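2023年9月11日 工作记录 绿色法兰垫圈，修孔

接着八月那次试装往下做。八月的结论先抄一遍，免得再翻旧本子：Gerlach 支架上的转接盘，中心孔能套进轴，但周围的小孔有几个偏紧，螺钉要用力拧才进得去，拧进去以后盘面有点翘。当时 Vasilis Krasniqi 的意见是改模型重打，我的意见是先把手上这件修出来用，重打的排在后面。最后按我的来，他保留意见，写在这里。

零件编号 212，亮绿色料，从 Wemus 那批图纸里导出的第二版。打印是上周排的，取件时底面有一圈翘边，已经用刮刀去掉。外圈的倒角没有动，手摸过去还算顺。

先在木桌上平放检查。桌子不是很平，靠里有一条缝，放件的时候避开它，不然会误以为是盘子在晃。平放以后按压外圈四个方向，只有一个方向有轻微的响声，塞纸片能进去一点，可以接受。
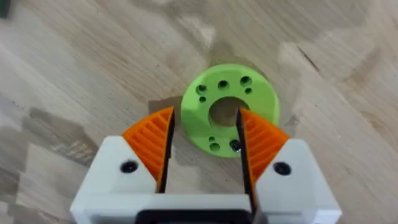
孔的问题分两类。一类是大一点的过孔，边缘有拉丝，修一下就行。另一类是小孔，打印时孔壁往里缩，光去毛刺不够，要扩。两类不要混着做，上次就是混着做，有一个本来合适的孔被我扩大了，螺钉头压不住，那件报废，现在还压在抽屉里当垫片用。

扩之前用铅笔在盘面上做记号：要扩的画一道，只去毛刺的点一个点，不用动的不画。亮绿色上铅笔印很淡，要侧着光看。记号笔试过，渗进层纹里擦不掉，交出去不好看。

工具用旋转工具那套，收在黑色提箱里。用完放回箱里，不要搁在桌边，线容易被人带下去。磨头和钻头在分格盒里，上个月有人把两种直径的钻头倒进了同一格，我花了半个下午用卡尺重新分。请各位放回原格，拿不准的就放在桌上，我来收。

转速的事再说一次。这种料软化得快，转速高了孔边会起一圈熔渣，凉下来比原来的毛刺还硬。宁可慢，走一下停一下。起渣以后不要马上抠，等它硬了用刀片平着削。

扩孔的顺序我按下面来：
先中心孔，只去毛刺，不扩。
然后上半部分的孔，从左到右。
再做下半部分的，最后一个靠边，手要托住盘子外圈。
每做完一个就拿螺钉试，不要全做完再试。

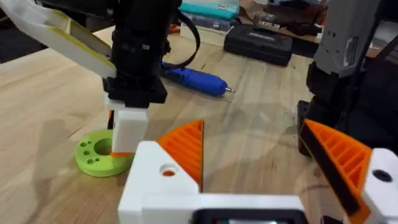
试装与测量

螺钉用 Retero 那一盒，库存卡上写的是 166 颗，没有核对。每个孔试三次，能用手指拧到底算过，要用起子的算不过。

上半部分全过。下半部分有一个小孔拧到一半发涩，退出来看，孔壁上有一条凸起，应该是打印接缝正好落在那里。用细锉来回带了几下，再试就过了。这个位置下一版可以在切片里把接缝挪到外圈去，Vasilis 说他来改，我记在这里算数。

中心孔量了两个方向，差得不多，轴能推进去，推到底有一点阻力。转起来手感均匀，没有卡点。没有上油，上油以后再看会不会打滑。

称重 31 克，和切片软件给的数差得很小，说明填充没有漏。这个数以后每件都称一下，记在零件编号后面，比切开看省事。 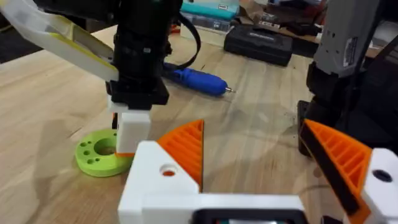 还有一件事是台面。修孔产生的碎屑很细，又是亮绿色，掉进木纹里扫不干净，刷子只会把它往缝里推。先用胶带粘，再用湿布擦一遍，那条缝单独用牙签挑。下次做之前在盘子下面垫一张牛皮纸，做完整张卷起来扔掉。纸在柜子下层，Indamthorpe 寄东西来时包的，攒了不少。

钻孔时盘子下面不要直接贴着桌面，钻穿了会伤桌子。用废木块垫，木块要比盘子大，不然外圈悬着，一压就斜。我这次第一个孔没有垫，桌上留了一个小印，不深，打算不管它。

青绿色的收纳盒标签旧了，上面写的和里面装的对不上，我没有改，等把里面清一遍再贴新的。透明分格盒不用动。

费用顺手记一下：Gerlach 支架这个项目到目前材料和耗材合计 2,884，含报废那件。小数没记，单据夹在本子后面。

没做完的：
盘子装到支架上拧紧以后，翘的问题还要再看，今天只试了单颗螺钉，没有全部上齐。
接缝位置改过的模型，等 Vasilis 的文件。
细锉钝了一把，要补。
铅笔记号还没擦，装好确认以后再擦，别提前擦掉。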